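The House Rules at Wislow

Most of the written rules for robots were made for factories. They assume a fence, a floor plan and a person whose job is to say who may walk where. Data work with hand-held grippers has none of that. A worker picks up a gripper in each hand, stands at a kitchen counter and moves things from one place to another while the cameras on the tools record it. The recordings later teach a robot arm to do the same chores.

Wislow, a small company that collects this kind of data in rented homes, had no rules at all when it started. By March it had a page of them. By the end of summer it had a binder, and on Monday, September 24, 2018, the binder became a condition of the job. Anyone who records for Wislow has to read it and sign the back sheet.

Graciela Gallardo wrote most of it. She came from food plant inspection and did not know much about robots. She says the first thing she noticed was that two people given the same task would do it in ways that could not be compared. One would clear the counter before starting. Another would leave the dish soap where it was and work past it. Both had been told to "put the fruit on the plate."

The binder now takes up that one instruction for almost five pages. A task sheet has to name the objects that will be moved and the place they end up. It has to say when the take is over. It does not say which hand to use or in what order to go, and Gallardo fought to keep it that way. Temba, the client for the kitchen work, had asked for a fixed order. She told them a fixed order would give them 500 copies of one person's habit. They settled on a rule that the starting layout must change between takes and that the worker picks the order.

Kitchens get their own section. Knives go in a drawer before the grippers come out of the case. The stove is off. Glass may be near the work but may not be part of it unless the sheet says so. Food used in a take is not eaten afterward, and it is thrown out if the skin breaks. Things that belong to the home, such as pans on a wall or bottles on a sill, stay where the owner keeps them. A bare kitchen would be easier to record in, Gallardo says, but a robot will not be working in a bare kitchen.

The grippers are checked before each session. The worker opens and closes both, looks at the pads for tears and feels each joint screw for play. A loose screw ends the session until it is tightened, even if the fingers still close. The rule came out of a bad week in March, when a whole batch from the Duvden apartment had to be dropped over one tool that closed a little crooked.

Privacy took longer to settle. The cameras see whatever the hands point at, and hands point at mail, photographs and prescription bottles. Workers walk the room first and turn over or put away anything with a name on it. If something is missed, the take is marked and held back. Of the 3,839 takes recorded under the draft rules, over 80 were held for this reason, most of them for mail.

Two grippers at the counter, with fruit and a plate on a patterned mat.

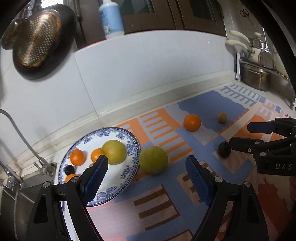
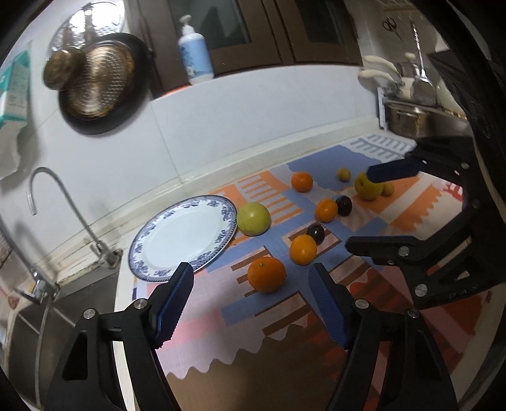
The section on failed takes is the one new workers ask about most. A dropped piece of fruit is not a failed take. The worker picks it up with the gripper if it is still within reach on the counter and goes on. If it lands on the floor, the take stops and is labeled as a drop. Workers may not delete anything themselves. Early on, people were quietly erasing their clumsy takes, and the set that reached Temba looked far smoother than the work had been.

There is also a limit on time. Hands get tired from holding the tools, and tired hands squeeze harder. The binder calls for a break whenever the worker wants one, with no reason to be written down. Unstead, another company in the same line of work, has asked to borrow that section and the one on privacy. Gallardo sent both, along with a list of the parts she still means to rewrite. Cleaning the pads is at the top of it.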